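Why Does a Song Get Stuck in Your Head?

You brush your teeth and there it is. You tie your shoes and there it is again. It's the same bit of the same song, and you didn't ask for it. People call this an earworm. No worm is involved, and it isn't in your ear either. The music is playing in your memory.

Lots of people will tell you they know why it happens. Be a little careful with them.

What do we know for sure?

Earworms are very common. They are usually short, just a line or a chorus, and they go around and around. They often start after you have heard a song a lot, or heard it a short time ago. A word can set one off too. Somebody says "umbrella" and away you go.

What do people only think they know?

Some say only bad songs get stuck. Ask your friends. Plenty of them will name a song they love.

Some say catchy songs follow a secret recipe. It's true that many sticky tunes are easy to sing and repeat themselves. But lots of forgotten songs are easy to sing and repeat themselves too! If there were a sure recipe, every band would use it and every song would be a hit.

Theophilus Bawa plays bass in a band called Skorano and teaches music to kids. In February he asked his class of 20 to listen to 2 new songs, one called "Utby" and one called "Dankwa." He was certain "Utby" would stick. Most of the class came back humming "Dankwa." He still doesn't know why -- and he wrote it.

Does that prove anything? Not much. It was one class, and kids who sit together hum together. A good test would need many more people, and they shouldn't hear each other's answers.

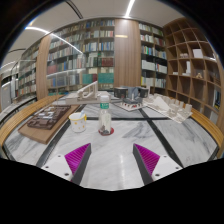

Black strips divide the white marble tabletop.

How do you get rid of one?

You may hear that you should play the whole song to the end, or chew gum, or do a puzzle. Each of these seems to help some people some of the time. But earworms go away by themselves as well. If you chew gum and the song stops, was it the gum? Or was it going to stop anyway? It's hard to tell from one try.

So when someone says a trick "always works," ask how they found out.

Try it yourself

Next time a song gets stuck, write down its name, where you were, and what you heard before it started. Keep the list for a few weeks. Then see if your guesses about it were right.

Last updated December 2024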